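Section 4: Filling and First Use

Your Wilell benchtop carbonator ships dry, clean and slightly smug. Follow the steps in order.

1. Stand the unit on a level bench, 13 cm clear of the wall. The rear vent needs air, and your splashback doesn't need the condensation.

2. Fill the tank with cold tap water to the MAX line. Warm water holds less gas and will give you something like disappointed lemonade.

3. Seat the cylinder and turn the collar until it clicks. One click. A second click is the thread giving up. 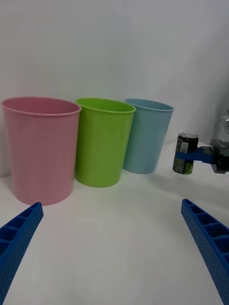
4. Press and hold PURGE for 5 seconds. The unit will groan. Owners ring Leanne Furnival in our service office about the groan every December, and she would like it known that the groan is normal.

5. Dispense 200 mL and tip it down the sink. Repeat three times — yes, all three.

CAUTION: Carbonate water only. Juice, milk, cordial and home brew will void the warranty and redecorate the kitchen. Add flavours to the cup afterwards. 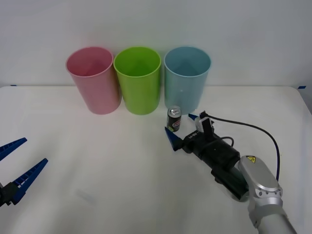 Page 13

NOTE: If the fizz is weak, check the colour of the collar light. Amber means the cylinder is nearly empty. Red means you skipped step 3.

6. Switch off at the wall before refilling.

Last updated: 2 September 2021

Related items
Descaling the Wilell
Swapping an Onberg cylinder
Drip tray removal
Warranty claims and the groan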